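# Workshop Notes: The Gripper Project, January 2021

The following entry records the current state of the hand-held gripper build, which has moved from the shared workshop at Solcombe to the dining table at home. 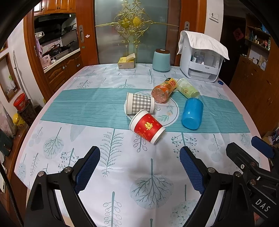

*Cups, a bottle and a green container on their sides, with the gripper in the foreground.*

The purpose of this stage is to collect demonstrations of one household task: picking up a container that has fallen over and setting it upright. Containers were selected for differences in surface and stiffness. Paper cups deform under light pressure, and the glossy blue plastic cup is the most likely to slide out between the fingers. The orange drink bottle is handled last in each session.

Each finger carries a blue textured pad on its inner face. The previous pads were cut from a smooth sheet supplied by Rososard and were withdrawn in April after repeated slipping. Mahtab Yazdani prepared the replacement set and also revised the pivot linkages, so that the screws can be reached without removing the fingers. The work took her 2 evenings. Total expenditure on screws and pad material stands at $637, against a limit of $600 that I had set for myself and will not be reporting to the household.

Recordings now number 3383. Shakuntala Rawat has reviewed the first portion and has asked that the following practices be observed:

- Begin each recording with the fingers fully open.
- Change the order of the containers between recordings.
- Approach paper cups from the side, near the base.
- Discard any attempt in which the tablecloth is pulled.

The last item accounts for most of the rejected recordings. A bare table would reduce the problem, but the finished system is intended for ordinary rooms, and the cloth and runner will therefore remain in place through the next round.

Two matters are outstanding. The left finger closes slightly ahead of the right, and Arnulfo Restrepo has agreed to examine the linkage at the Solcombe bench. The storage drive is also close to full. A further entry will be posted when the linkage has been inspected.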